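September, a little after six in the morning

Day 12 of no sugar, and I would like it on record that I feel exactly the same as I did on day one, except crosser. The program promised that by now I'd have "a quiet mind and a steady hand." My hand was steady to begin with. My mind is mostly occupied by toffee.

I should write down how I got into this, so that in a year I can't pretend it was my own idea. Edvin Berge came back from his summer in Hamness eleven pounds lighter and started talking about the Vando plan over lunch. Thirty days, no added sugar, a log to fill in, and a powder you stir into warm water when you get a craving. I asked him what was in the powder. He said minerals. I asked which minerals. He said it was all on the website, and I looked, and the website says "a balanced complex," so we are no further along.

He also walked six miles a day in Hamness and ate fish. I brought this up. He said the walking came from the energy the plan gave him. You can't argue with a system where everything good is caused by the powder and everything bad is the sugar leaving your body. I had a headache on day three: sugar leaving. I slept badly on day five: sugar leaving. On day eight I stubbed my toe on the bed frame and I'm fairly sure there's a page in the booklet about that too.

The tub cost 36 dollars, by the way. I'm putting that in the log under Feelings.

What I do believe, grudgingly, is that I had stopped noticing how much of the stuff I ate. That part is fair. I used to take a piece of candy every time I passed a dish of it, the way you'd touch a railing going down the stairs. I couldn't have told you at five o'clock whether I'd had two or ten.

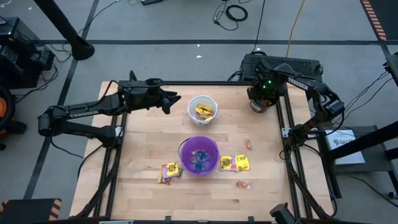
Candy in a cup, then small things in a bowl.

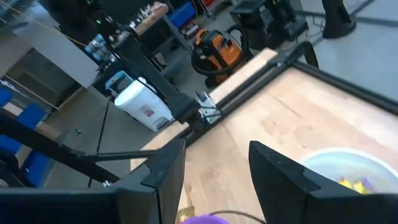
The booklet says a craving lasts 12 minutes if you leave it alone. I timed one yesterday afternoon with the kitchen clock, sitting at the table with my hands in my lap like a kid outside the principal's office. At 12 minutes I wanted something sweet. At 30 I still wanted something sweet, and I also wanted to know who did their timing. There's a footnote after the number. I followed the footnote to the back and it thanks the designer for the cover.

Called my sister in Ikedthorpe in the evening. She gave up sugar once for almost a year and says the only thing that changed is that she got very good at reading labels and very bad company at birthdays. She never bought a powder. She just stopped, and then one day she started again, over a slice of lemon cake at somebody's retirement. I asked if she regretted it. She said which part. I told her about the log and she laughed so long that I put the phone down on the counter and went to let the cat in.

I've been trying to be fair and think about what would convince me. If I'd felt clearly better by now, would I believe it was the plan? I've also been going to bed earlier, there being nothing to stay up and nibble, and it's been cooler at night. I quit the second coffee as well, since coffee without sugar turns out to be a drink I don't like. So that's three changes at least, and I never weighed myself on day one, as the scale at my place reads differently depending on which floorboard it's on. As an experiment this is worthless. Edvin says I'm overthinking. Edvin is on his second tub.

The place to buy refills is Polat, the little pharmacy past the bus depot, and I went in only to look. The woman at the register said a lot of people ask for it in the first two weeks and then don't come back. I asked if that was because it worked. She gave the matter some thought and said she couldn't tell me. That's the most honest thing I've heard about the Vando plan from anyone.

I'll finish the thirty days. I said I would, and I don't want to give Edvin the satisfaction. But I've stopped with the powder as of this morning, it tastes like a wet driveway, and I'm going to keep filling in the log as if I were still taking it and see if the program notices any difference.

Breakfast was oatmeal with nothing on it. Dentist at ten, bring the insurance card, and ask about the back tooth.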